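Chapter 8
Can It Do the Flowers Yet?

I get asked at barbecues when a robot will do the housework, and I always ask which bit. Vacuuming, sure. But sorting a bunch of flowers? That's a chore my neighbour's kid does for pocket money, and it's a beauty for showing where machines are up to.

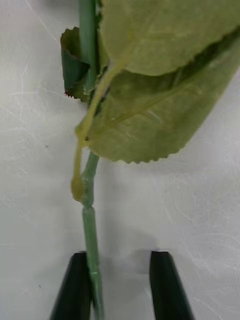

Picking things up sounds like the easy part, doesn't it? A person grabs a stem without looking. A machine has to work out which green bit is the stem and which is only leaf, and with big serrated leaves sprouting off one side, the bare length lower down is the friendlier place to grab.

Then there's reach. An arm holding a rose is also holding everything that dangles off it, so the whole path has to allow for the stem (I forget this myself with curtain rods!).

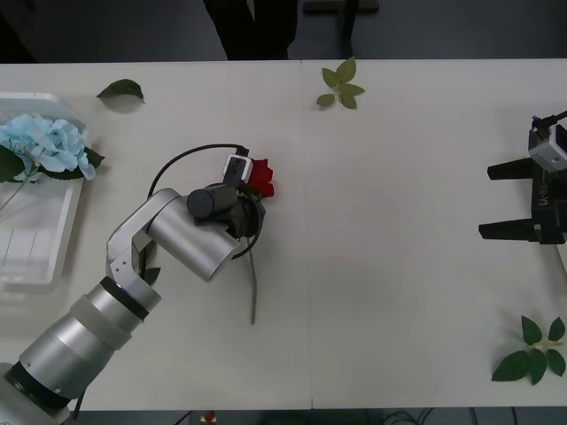 8.1 Sorting before arranging

Before you can arrange anything you have to tell one kind from another, and some flowers are much easier to tell apart than others. Red roses and pale blue hydrangeas are a kind pairing. Two shades of cream would be a nightmare. 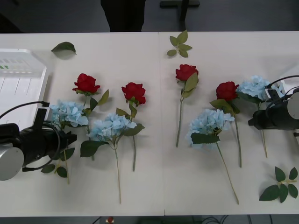 Wilma Haldane reckons I'm too generous here, and that a chore only counts as done when you can leave the room. Fair enough! We'll come back to her test in section 8.2.

Leaves get in the way of everything, including the fingers doing the holding.
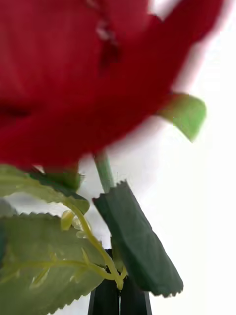

So can a machine take over this chore at home? Not yet, for most of us. It can manage pieces of the job on a tidy table, and your kitchen bench isn't one.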